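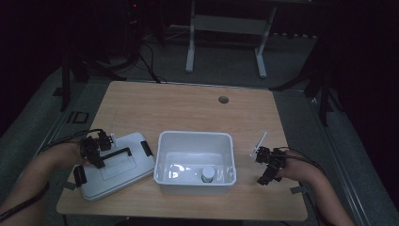
How many demos should our school robotics club record before training a pick-and-place model?

Start with 333 good ones of a single task, train, and see where it fails. Then record more of whatever it gets wrong. We ended up at almost 1000 for our December showcase and the last few hundred helped less than I'd hoped, but wow, it was fun to watch it improve!

Answer 2
Depends on the task. More is better.

Answer 3
Seconding the first answer, and please vary your start positions! Our club (team Skulmont) kept everything in the same spot for the first 3 sessions and the model fell apart as soon as we moved the bin over a little. Now we shuffle things after every 19 demos and switch who's recording too, so it doesn't learn one kid's habits. Keep a shared log of the bad takes as well (ours is a plain spreadsheet called Raster, don't ask). Have a great season, this is such a cool project for a club!

Last edited April 2021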